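Keeping the Small Things: A Conversation with the Household Skills Coordinator at Wainwright

26 Mar 2026

The household skills room at the Wainwright center opened in January and now serves 24 residents preparing to live on their own. The coordinator, who has taught domestic subjects for 19 years, agreed to speak with us about one of its less visible concerns: the small articles that gather in every kitchen and desk drawer, and where they ought to be kept.

The coordinator began with the inventory. Before the room opened, staff listed 711 articles donated through the Bridero fund. "Most of them were smaller than your hand," the coordinator said. "Rings, lids, spoons, pens. Large items find a place by themselves. A small one is put down wherever there is a gap."
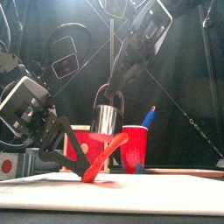
Residents are first asked to decide what belongs together, and the answers vary. Some sort by material, others by task, and a few by color. The coordinator does not correct them at this stage. A marker standing in a red plastic cup is easy to find, the coordinator noted, and a metal cup with a thin wire handle can be hung up and leave the surface below it free. An orange-red spoon is harder to place. "It is a kitchen article, so people want it in the kitchen drawer. If it is used for measuring out plant food, it should be kept with the plant food."

The room's shelving was supplied by Hudero and is open at the front. Closed cabinets were considered and rejected after a trial with the first group, who tended to forget what was behind the doors.
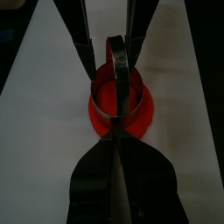 Cooking articles receive a session of their own. Residents prepare one breakfast and one supper, and afterward they put away everything they have used. The coordinator pays particular attention to pieces with handles, which do not stack well. A steel ring with a tall looped handle takes up more height than its band would suggest, and it is best stored on something flat, such as the round red disc beneath it, with nothing placed on top. "People press it into a full drawer, and then the drawer will not close," the coordinator said. "We ask them to measure first - the handle as well as the ring."

Asked about boxes, the coordinator was more cautious. The center allows each resident a budget of 600 dollars for furnishing, and in the past a good part of it went to containers bought before anything had been sorted. The present rule is that no box may be purchased until its contents have been laid out on a table and agreed upon.
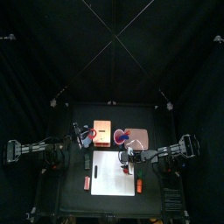
The rule has met with some resistance. Several residents had already chosen matching sets from the Zaltell catalog and were reluctant to wait. The coordinator permits exceptions for medicines and sewing supplies, and reviews the others at the end of the second week.

The next course will add a session on labels. "I would like them written by hand, in words the resident would use," the coordinator said. Applications are accepted at the front desk of the center.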